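Seit Juni liegt bei uns das Angebot von Modholm auf dem Tisch, und ich habe es jetzt oft genug gelesen, um schlechte Laune zu bekommen. Zwei Handgreifer, Software von Fomlow, Einweisung, »Skalierungsoption«. Was man mit der Skalierungsoption skaliert, steht auf keiner der 38 Seiten.

Thư Tôn, mit der ich mir das Budget teile, ist dafür. Ich bin es nicht, jedenfalls nicht so.

## Was kostet das eigentlich?

Der Grundpreis ist gar nicht das Problem. Mich stören die Posten darunter:

- Ersatzpolster für die Finger: 38 Euro das Paar
- Softwarelizenz: 275 Euro im Monat, und zwar pro Arbeitsplatz
- Einrichtung vor Ort: 838 Euro, Anfahrt extra

Wie lange so ein Paar Polster hält, wollte mir am Telefon niemand sagen. »Kommt auf die Nutzung an.« Ja, danke. Bei der Lizenz läuft der Vertrag mindestens fünf Monate, auch wenn man nach zwei Wochen merkt, dass man mit den Daten nichts anfangen kann. Bei zwei Plätzen wären das 2750 Euro, bevor irgendein Arm irgendetwas allein gegriffen hat. Der Arm steht übrigens nicht im Angebot.

Phan ist auf dem Papier günstiger, verlangt aber eigene Tischklemmen und eine eigene Halterung, und wer schon einmal eine »eigene Halterung« bestellt hat, kennt die Lieferzeiten. Von Zivia habe ich nach drei Mails eine Broschüre bekommen. Darin räumt ein Roboter eine komplette Küche auf. Ich brauche keine Küche, ich brauche jemanden, der mir sagt, was passiert, wenn eine Tube umfällt.

## Kosmetikkram als Testfall

Unsere Aufgabe klingt lächerlich klein: Badartikel vom Tisch in eine Tasche packen. Glatte Flaschen, weiche Tuben, dazu eine Tasche aus nachgiebigem Material, die offen bleiben muss. Genau dabei will ich wissen, ob die Finger etwas taugen, und im Prospekt greifen sie natürlich immer nur Würfel.
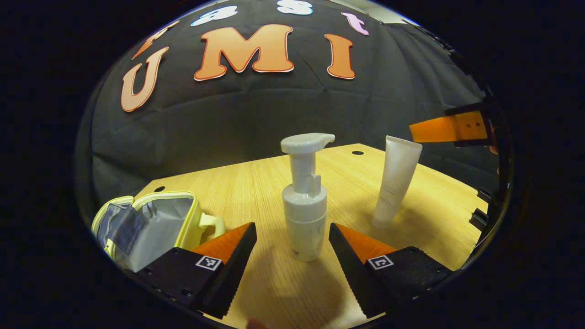 Thư meint, man müsse irgendwo anfangen, und die Aufnahmen behielten ihren Wert, egal welchen Arm wir später kaufen. Das glaube ich erst, wenn mir Fomlow schriftlich gibt, dass wir die Daten nach Vertragsende in einem offenen Format behalten dürfen. Bisher heißt es dort nur, der Export sei »vorgesehen«.

Mein Gegenvorschlag: ein Arbeitsplatz statt zwei, Lizenz monatlich kündbar, die Einrichtung machen wir selbst. Dazu gleich fünf Paar Polster auf Vorrat, die 190 Euro tun nicht weh. Wenn Modholm sich darauf nicht einlässt, frage ich noch einmal bei Phan nach den Klemmen. Thư schreibt die Mail, sie ist höflicher als ich.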